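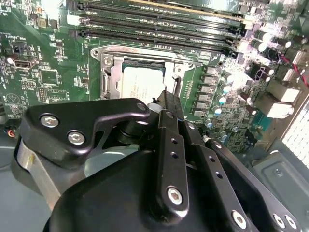
System board, memory slots and processor socket, load plate raised.

Brostemness College Library Services
Equipment Support: Ticket Record

Subject: Catalog workstation does not start reliably
Location: Shearer Building, Room 7
Equipment: Orex desktop workstation, staff use
Requested by: Ailsa Tosh, Cataloging
Assigned to: Jailson Lacerda, Equipment Support
Month opened: January
Priority: Normal, raised to High on second report
Status: Resolved, monitoring

Problem as reported

The requester states that the workstation at the long desk in Room 7 fails to start on most mornings. When the power button is pressed, the fans run and the front light comes on, but the display stays blank. After a period the computer shuts itself off and tries again. On some mornings it starts on the second or third attempt and then runs normally until the end of the day. On others it has to be left off through the morning.

The requester adds that the workstation stopped responding twice while records were being saved in Memum. On the second occasion a batch of edits was lost, amounting to some 100 records. The edits have since been entered again by hand. Cataloging asks that the computer be repaired or replaced before the spring accessions arrive.

Initial response, 9:20 a.m.

Request received and acknowledged. Requester was asked to confirm whether any equipment had been added to the workstation or moved near it since the fault began. Requester was also asked to save work in Memum at shorter intervals and to leave the computer switched on overnight until it could be seen.

Reply from requester, 9:50 a.m.

No new equipment has been added. The computer was moved from the left end of the desk to the right end before the winter closing, when the radiator behind the desk was being repaired. Ms. Tosh did not notice any fault before the move. She was not present when it was carried out and cannot say whether the computer was set down hard. She notes that a good deal of plaster dust was left in the room after the radiator work and that the desk was wiped down twice.

Remote review, 10:30 a.m.

Event records on the workstation were read over the network while it was running. The records show repeated unexpected shutdowns, most of them early in the day, and several memory errors logged shortly before the two Memum interruptions. The Memum client was checked and found to be the current version. The same client is in use on the other Cataloging workstations without complaint, and Memum was set aside as a cause.

Disk check completed without errors. Free space is adequate. A copy of the requester's local files was made to the department share before any further work.

Site visit, 1:15 p.m.

Workstation was shut down at the desk and started again with the requester present. It failed to start on the first attempt, in the manner described. It started on the second attempt. The display cable and the power cord were exchanged for known good ones and the test was repeated, with the same result. The wall outlet was tested and is in order. The monitor was connected to another computer and performed normally.

The fault was judged to be inside the workstation. Requester was given a loan computer with the Memum client installed and signed for it. The workstation was taken to the Equipment Support bench.

Bench inspection, 2:40 p.m.

Side cover removed. Gray dust was present on the fan blades, along the floor of the case and on the upper surface of the processor cooler. It was removed with a soft brush and low-pressure air, with the fan held still. The power connectors were pressed home and then released and reseated individually.

The workstation is recorded in inventory with 16 GB of memory, supplied as two matched modules. Both modules were taken out and labeled so that they could be told apart in testing. The edge contacts of the module from the uppermost slot were dull at one end. The other module's contacts were clean. Both were wiped with a lint-free cloth and contact cleaner and left to dry in an open antistatic tray.

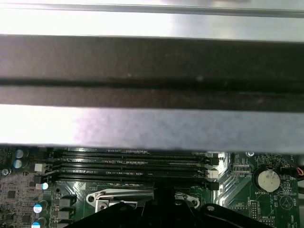 The memory slots were blown out with low-pressure air before anything was returned to them. The retention clips were each opened and closed by hand to confirm that they moved freely and held their position. The technician's lamp was used to look along the contact channels for bent pins or foreign matter. No bent pins were found. A small amount of pale grit was lifted from one channel with the brush.

The cooler was then removed and the old thermal compound cleaned from its base and from the top of the processor. The compound had dried out and was brittle at the edges, which is usual for a computer of this age. The socket lever was released and the load plate raised so that the seating of the processor could be checked. The processor was sitting level in the socket. It was lifted out, the contacts beneath were examined under magnification, and it was returned in the same orientation. No damage was found.

Fresh compound was applied and the cooler refitted, with the screws tightened in a cross pattern.

Memory tests, 3:50 p.m.

Test A. Module 1 alone, in the slot named first in the Orex service guide. Workstation started on the first attempt. Memory test run in full, no errors.

Test B. Module 2 alone, same slot. Workstation started on the first attempt. Memory test run in full, no errors.

Test C. Module 1 alone, in the slot it had occupied when the workstation arrived. Workstation failed to start. Module was reseated and the workstation started. Errors were recorded early in the memory test and the test was stopped.

Test D. Module 2 alone, in the same slot as Test C. Workstation started. Errors were again recorded.

Test E. Both modules, in the alternate pair of slots listed in the service guide. Workstation started on the first attempt. Memory test left running overnight.

Findings

The fault follows the slot and is present with either module. Both modules test good elsewhere on the board. The processor, its socket and the power supply show no sign of a fault. It cannot be established from the inspection whether the slot was affected by dust, by the move along the desk or by ordinary wear, and no cause is entered in the inventory record.

Follow-up, 8:45 a.m.

Overnight memory test completed without errors. Workstation was switched off, allowed to cool and started again several times during the morning. It started normally on every attempt. Full memory is reported by the system.

The affected slot has been marked on the inside of the side cover with a written label: "Do not use. See ticket." Technicians servicing this workstation in future are asked to leave the label in place and to keep both modules in the alternate pair.

Message to requester, 11:00 a.m.

Ms. Tosh,

Your workstation has been repaired and is ready to be returned to Room 7. One of the memory slots on the main board is unreliable. The memory has been moved to a different pair of slots, and the computer has passed all tests in that arrangement. Your files and settings have not been changed.

The interruptions you experienced in Memum are consistent with the memory errors we recorded. We do not expect them to continue. Should the computer fail to start again, please write down the time and whether it had been off overnight, and reply to this ticket so that it is reopened under the same record.

We ask that the computer be kept off the floor and away from the radiator, and that Equipment Support be told in advance when it is to be moved.

Jailson Lacerda
Equipment Support

Reply from requester, 11:35 a.m.

Thank you. Please return it after 2 p.m., when the desk will be clear. I should like to keep the loan computer until the end of the week in case the fault comes back. May I also ask whether the main board will be replaced, or whether we are to go on with it as it is? There are accessions due that will need two people working in Memum at once, and we cannot be a workstation short.

Ailsa Tosh

Response, 11:50 a.m.

Extension of the loan approved. The main board will not be replaced at this time. The workstation is outside its Orex warranty and is already listed for renewal in the next equipment cycle. Should a further memory error be logged before then, it will be exchanged for a spare from stores on the same day and this record will be cited as the authority for the exchange.

Return visit, 2:10 p.m.

Workstation returned to the left end of the desk at the requester's preference. Cables dressed and secured behind the desk. Started on first attempt. Requester signed in, opened Memum and saved a test record without difficulty. Test record deleted by requester.

Actions outstanding

Event records to be reviewed remotely each morning until the loan computer is collected. J. Lacerda.

Loan computer to be collected, wiped and returned to stores. J. Lacerda.

Inventory entry to be amended to show the slots in use. Completed.

Room 7 to be added to the dusting schedule for equipment in the Shearer Building. Passed to Building Services, reply awaited.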